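My mother-in-law, Impi Aaltonen, has opinions about naps. She takes one at 5 past one, for 21 minutes, and wakes up ready to criticize my soup.

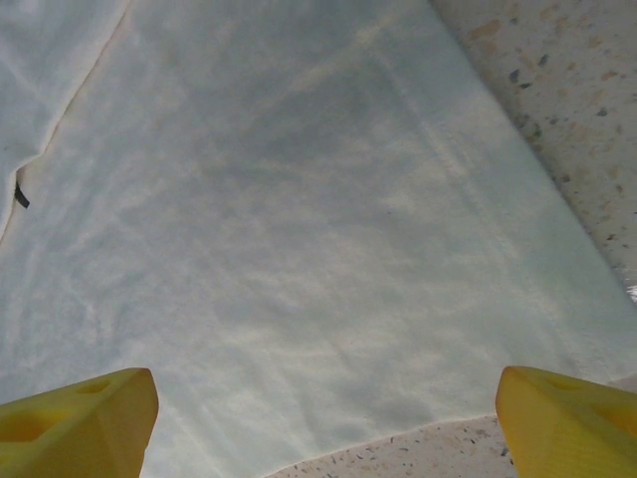
I have never napped well. I lie down, think about taxes, and get up two hours later with a face creased like that pale cloth on the counter, folded over at one corner and shadowy in the middle. Impi says I lack discipline.

So this May I am practicing. Day one I slept through dinner. Day two I didn't sleep at all, but I did remember an old library fine.

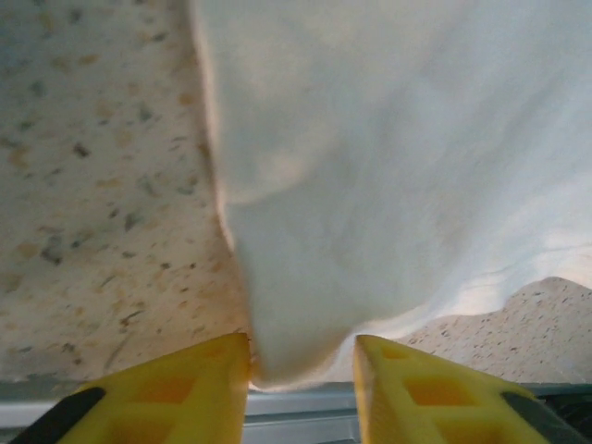
White cloth, soft folds, fuzzy edge.

The soup was fine, by the way.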